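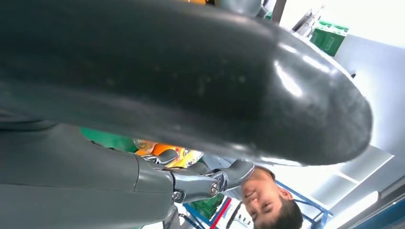 The Udurico club season starts again in September, and I have signed up for the second division. Last year I finished 17th in the singles. My backhand was the problem. I could get the ball over the net with it, but I couldn't put it anywhere.

Over the summer I played two evenings a week with Hertta Eskola, who is a better player than I am and doesn't go easy on anyone. She had me hit crosscourt for most of July – no points, no serves. It was dull and it helped.
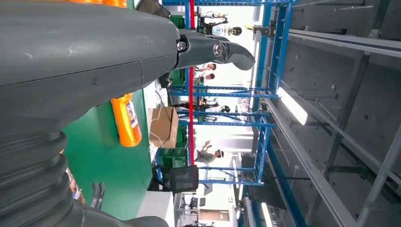 Should you change rackets before a new season? I wouldn't, unless the frame is cracked. New strings are cheaper and make more difference.

I had mine done at Meinecke, same tension as before. The first hit felt stiff, and by the second set I had stopped thinking about it.
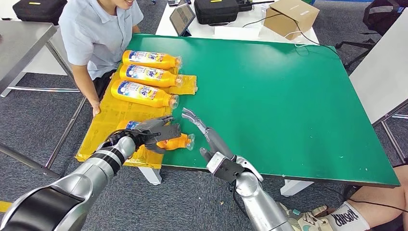 My serve still needs work. Edeltraud Lindemann watched me for an hour and said my toss drifts left when I'm tired, so I now practice it at the end of a session. For targets I use old drink bottles in the corners of the service box. Orange plastic ones like those lying on the yellow padding would show up well on our courts – mine are clear and I lose sight of them after 7 p.m.

First match is away at Herkska. They have two hard courts and no lights, so we start early.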